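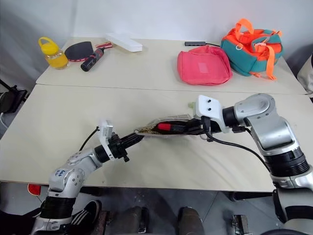
Fabric pouch, brownish-gray, over the beige table.

24 July 2021
Posted by: workshop notes

Waxed canvas, batch 2. Beeswax and paraffin from Baudry, melted at 60 C and brushed on in one direction. The Droritano cloth took it evenly. The Fullow cloth streaked along the selvage again — I think it still has sizing in it. Ran it through a hot wash and will redo it.

Rack in the back was at 46 percent humidity overnight. Weighed the Droritano panel after curing: 1,074 g. Didn't write down the dry weight, so that one is no use for uptake.

Order more brushes. Keep the December offcuts for the fold test.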